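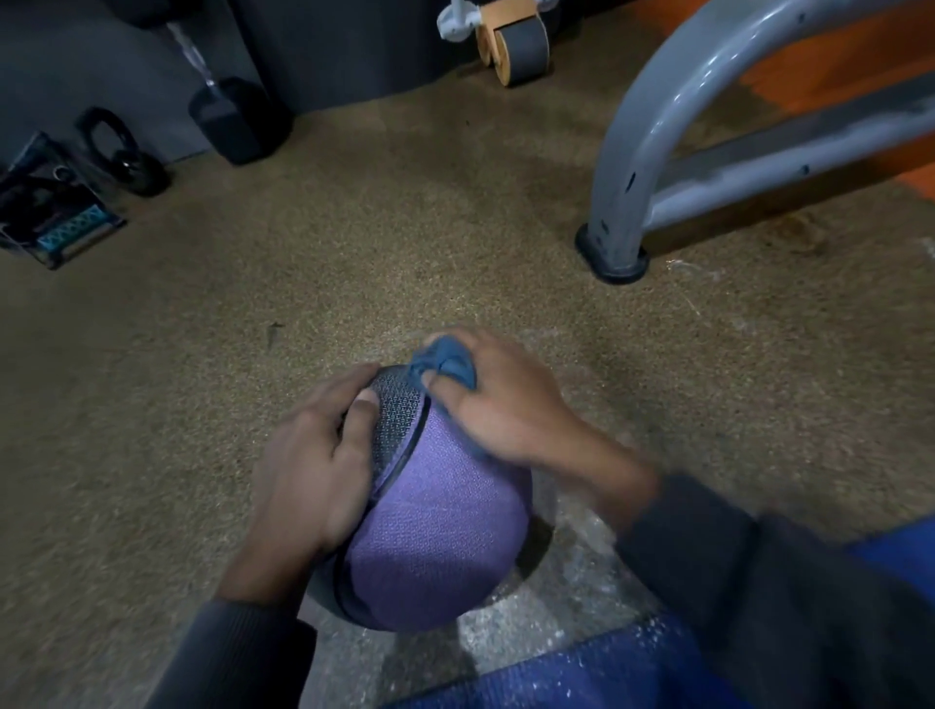

Forums > Home Gym > Care and Cleaning > Wiping down a med ball

Last updated: September 20, 2019

Getting chalk off a medicine ball (and everything else)

tarigan22
Finally gave the gear a proper going-over this arvo and I'm weirdly chuffed about it! Started with the purple med ball. The textured purple part is easy, a dry cloth lifts most of it, but the grey band with the little diamond grip holds chalk like you wouldn't believe. So does the seam next to it. What's everyone using? The rubber floor is next and it's a shocker, white specks all over it and all over the blue mat too.

Anjani Jugah
Love a clean-up thread! Damp microfibre with a tiny squirt of dish soap, then a second cloth with plain water. For the diamond pattern I use an old toothbrush, small circles, no pressure. Do the ball on a towel though. If you do it straight on a chalky floor you roll it over to get the underside and it picks the whole lot up again.

tarigan22
Haha yes, I was doing precisely that. Towel it is.

wastine
Vacuum first!! Floor, then mat, then gear. I did it the other way for 2 years and every session ended with me cleaning the ball twice. Brush head on the vac, go slow, and the speckled rubber comes up a treat.

Valter Leitão
Disagree on the order. Gear first, floor last, same as dusting a house. Whatever falls off the bench and the dumbbells ends up on the rubber anyway, so you'd be vacuuming again.

wastine
Only if you're shaking stuff around. Wipe with a damp cloth and nothing falls.

Valter Leitão
Fair for the ball. Try it on a bench that's shedding paint and tell me nothing falls.

tarigan22
Ha, mine has a few chips on the grey tube, so point taken. Should I be touching those up?

Anjani Jugah
Wire brush any rust, wipe, dab of enamel in whatever grey is closest. Took me an evening and I was thrilled with it. Pop the rubber foot caps off while you're at it, you would not believe the fluff in mine.

vollard8
Has anybody tried vinegar on the ball? My neighbour swears by it.

Valter Leitão
I wouldn't. Mine went tacky on the grip section after a few goes and never quite came back.

vollard8
Righto, leaving the vinegar for the chips.

wastine
And if you've got an ab roller with a wooden disc, barely damp cloth only, then dry it straight off. Mine swelled after I left it sitting in a puddle on the patio. Chrome dumbbell handles love a dry polish though, so satisfying!

tarigan22
Good tip, mine's wood on the side. Okay, plan is vac, towel down, ball, roller, dumbbells, kettlebell, bench, then vac again so you're both happy. Might switch to liquid chalk in October too.

Valter Leitão
Two vacs. I can live with that.

Anjani Jugah
Liquid chalk is brilliant, do it! Still leaves a bit on the handles but the floor stays so much nicer.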